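Jeltumgate Food Forum > Groceries and pantry > Shop talk
Thread: Case orders at the co-op, is the discount still worth it? 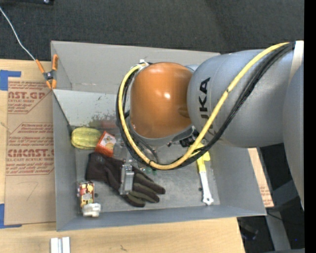 Photo: Prileo Images

lentilweather wrote:
I've been doing case orders through the Jeltumgate co-op for a few years, mostly tinned tomatoes, chickpeas, oat milk and the Khoo soy sauce. Up to the end of winter it was 15 per cent off shelf price on any full case, ordered by the Monday, picked up from the back door on the Friday. Since September the discount only applies if the order comes to $80 or more after the discount is taken off. So one case of tomatoes on its own gets nothing now.

I'm one person with a small kitchen. To get to $80 I have to buy three or four cases at once and I don't have anywhere to put them. Is anyone else finding this, and has anyone worked out whether it still beats the supermarket on the basics?

Posted Oct 12, 2023

brownricebrigade wrote:
It does for us but there are five in the house. We go through a case of tomatoes in a month and the oat milk faster than that. I can see it would be annoying for a single.

The bit I don't like is that the threshold is after the discount. The sign at the counter doesn't say so. I had an order I thought was over and it came back at full price, and I only noticed when I got home and looked at the docket.

crumpetline wrote:
Ask them to refund the difference. They did for me when the same thing happened. You need to bring the docket in, they can't look it up.

As for whether it beats the supermarket, depends what you're comparing. Homebrand tomatoes at the supermarket are always going to be cheaper. If you compare organic with organic the co-op case price wins on tomatoes and chickpeas, loses on pasta, and is close enough on oats that I don't bother.

lentilweather wrote:
Organic with organic, yes. I don't mind about it for everything but I do for tomatoes and oats.

Interesting about the pasta. Which one?

crumpetline wrote:
The Bremberg spelt spirals. On special at the supermarket every few weeks and when they are it's well under the case price. The co-op never puts them on special because they say there's no promo support from the distributor for a shop that size.

dampcupboard wrote:
I'm going to disagree with the general mood. Case orders at the old terms were a bad deal for the shop and that means for everyone who shops there. Somebody has to receive the case, write a name on it, find floor space for it, ring or text the person, and then half the time it sits there until the following week. For one case of tomatoes at 15 off there would be next to nothing left to cover that. I would rather they kept shelf prices down for people who come in and buy two tins.

brownricebrigade wrote:
I don't think that's right about the margin. A full case comes in on the pallet and goes out again without anyone opening it, pricing it or putting it on a shelf. That has to be less work than 12 single tins.

dampcupboard wrote:
It would be if people picked them up. I did back dock shifts for 2 years and the pick-up bay was the worst part of the job. Flour was the worst of it. People would order a sack, forget, and then we'd have a sack of flour on the floor next to the cleaning gear and have to move it every night.

lentilweather wrote:
Fair enough, but then the fix is a pick-up deadline. A minimum spend doesn't make anyone collect on time. It just means the uncollected order is bigger.

dampcupboard wrote:
I'd be fine with a deadline. I did suggest one. I'm only saying the old terms had a cost and it fell on the shop.

oatsandends wrote:
Three of us on our street put in a joint order under one member number. One person pays, the other two transfer their share, we split the cases on the front verandah. Last one was tomatoes, chickpeas, brown lentils and a case of the Prileo crackers, which came in comfortably over the line. Takes ten minutes to divide up.

Check that it's allowed though. When I asked, the person at the counter said yes, but it isn't written on the form anywhere.

crumpetline wrote:
It's allowed. Question six on the order form FAQ: "Members may share an order provided one member is responsible for payment and collection." It's on the back of the paper form, not on the web version.

lentilweather wrote:
Didn't know that, thanks. I've only ever used the web one. I might ask in my building.

How do you split a case with an odd number? The chickpeas are 12 so that's easy but the soy sauce comes in tens I think.

oatsandends wrote:
Whoever orders that line has to want the leftovers. We put a sheet on the fridge. The soy sauce is six to a case if you get the big bottles, and we each took two.

tablespoon_ferret wrote:
Are the Prileo crackers any good? I looked at the rosemary ones but the packet is mostly cardboard.

oatsandends wrote:
Rosemary is fine, plain is better. The seeded ones arrive in bits every time so we stopped getting them. You're right about the packaging, there's a tray inside a bag inside a box.

brownricebrigade wrote:
Seeded ones are good as crumb on a mac and cheese. Given they're already broken.

tablespoon_ferret wrote:
Might get one packet before I commit to a case then.

Back on the topic, does the minimum count non-grocery lines? I get dishwashing liquid in the big drum and if that counts I'm most of the way there.

crumpetline wrote:
Yes, anything in the case catalogue counts. Cleaning, pet, paper goods. What doesn't count is anything from the bulk bins, even if you buy a whole sack of it, as sacks are on a separate price list. That catches people out with rice and flour.

lentilweather wrote:
So a sack of rice doesn't help me get there but a drum of detergent does?

crumpetline wrote:
Correct. The sack list has its own discount which is smaller, and no minimum.

dampcupboard wrote:
The sack list is the better value for a small household if you can store it properly. A 10 kilo rice bag split into jars takes up less room than four cases of tins, and it's cheaper per meal. Freeze it for a few days first if you've ever had weevils.

lentilweather wrote:
I've had weevils. I've also got a freezer the size of a shoebox. Rice in small bags, maybe.

I did the sums last night on what I buy in a quarter. With the old terms I was saving $26 over the three months. With the new terms, ordering alone, I'd save nothing unless I put it all in one go, and then I'd save the same $26 but have tomatoes under the bed. So sharing an order is the only way it makes sense for me.

brownricebrigade wrote:
Tomatoes under the bed is not that bad. We keep ours behind the couch. Write the best before on the end of the case in texta so you don't have to pull them all out.

tablespoon_ferret wrote:
Is there a list anywhere of people who want to share? I'm on the north side near the oval and would go in on oat milk, tomatoes and the detergent.

oatsandends wrote:
There used to be a card on the noticeboard inside the door, next to the egg cartons. I don't know if it's still up.

lentilweather wrote:
I was in today and the card is gone, but they let me put up a new one. It's got a column for suburb and a column for what you want. I've put myself down for tomatoes and oats. I also asked about the sign at the counter and they said they'd add "after discount" to it.

tablespoon_ferret, I'm not far from the oval. Will send you a message.

tablespoon_ferret wrote:
Got it, replied. Monday cut-off is midday now, by the way, not close of business. It's on the web form in small print.

dampcupboard wrote:
And please pick it up on the Friday.

crumpetline wrote:
Does anyone know if the Khoo low salt soy is coming back to the case list? It was there in winter and now it only shows the regular.

oatsandends wrote:
Out of stock at the distributor, was told to try again next month. The regular is still there in both sizes.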